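## 4. Recording grasp examples with the hand-held grippers

This section covers the collection of training examples for the Cavino policy. It assumes that both grippers have been paired and calibrated as described in section 3, and that the Husel recorder shows a free session slot.

Household goods with soft or flexible packaging are the main item class for this task. Close the fingers on the item and hold the grip until the recorder logs a stable width.

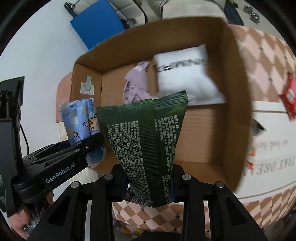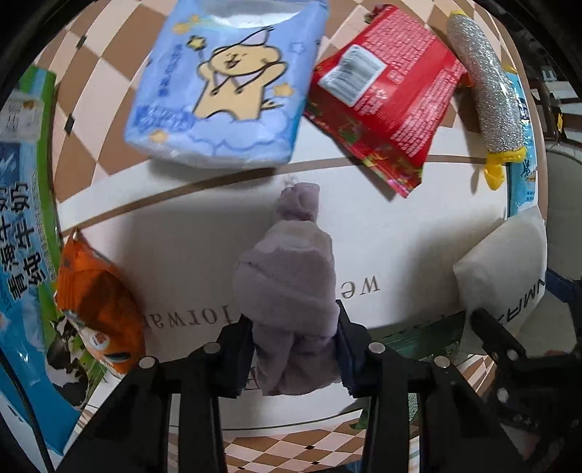
Items held between the fingers: a dark green pouch, then a lavender fabric bundle.

Dehua Tan asks whether a grasp that slips and is taken again should be thrown out. Keep it, provided the second attempt starts within the same episode, and tag it `regrasp`. The training script reads the tag and weights the two attempts separately.

### 4.1 Procedure

1. Open a new session on the recorder and enter the operator code.
2. Hold both grippers still, fingers fully open, until the status light stops blinking.
3. Press the trigger once to start the episode.
4. Approach the item at a steady speed. Keep the item in view of the gripper camera for the whole approach.
5. Close the fingers, lift the item clear of its neighbors, and carry it to the target area.
6. Release, back off, and press the trigger again to end the episode.
7. Change the item order after every 36 episodes.

A full session is 119 episodes. Sessions that end early are still valid -- upload them under the same session number and do not pad them with repeats.

**Caution:** Do not squeeze past the point where the item is secure. Excess force bends the finger pads and shifts the width reading for every later episode.

**Note:** If tracking drops out, end the episode and tag it `lost`. Do not move the gripper back and continue.

### 4.2 Upload

Connect the recorder to the Cilteck station and select *Transfer*. Files are checked on arrival, and any episode with fewer than 736 frames is moved to the review folder. Short episodes are not always bad -- check them by hand before deleting.

Log entries made before July use the old tag names. Convert them with the tool in section 6 before merging.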